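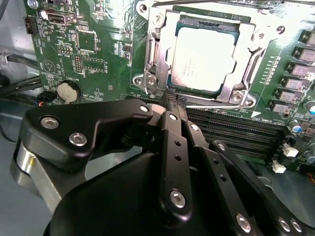 4. Running the socket station for visitors

Docs > Dralley Cell > Open Days > Socket Station

May - by Kirsten Bergeron

Use this section when the cell is shown to guests. For normal running, go back to section 3.

4.1 Before the doors open

1. Shut down the computer on the bench and unplug it at the wall.
2. Clamp the chassis to the table. The board stays in the chassis for the whole demonstration.
3. Home the arm, then load the program "Visit 2".
4. Jog the fingertips to the start point, just below the CPU socket. Stop short of the metal frame.
5. Check that no cable crosses the path of the finger links.

CAUTION: Do not start with the fingertips over the memory slots. The slot contacts bend easily.

4.2 During the demonstration

1. Ask guests to stand behind the yellow line. Groups of 8 work best.
2. Set speed to low and press Start.
3. Keep one hand near the stop button until the arm is home again.
4. If someone steps over the line, press Stop and repeat from step 4.1.3.

Note: Guests often ask to hold the processor. Give them the spare from the drawer - the one on the board stays put.

4.3 After the last group

1. Park the arm and switch off the controller.
2. Write the cycle count in the log. Fingertips are changed every 2,000 cycles and inspected at 1,000.
3. Report any scratches on the load plate to Levente Szilágyi.

Shares: 2 | Comments: 8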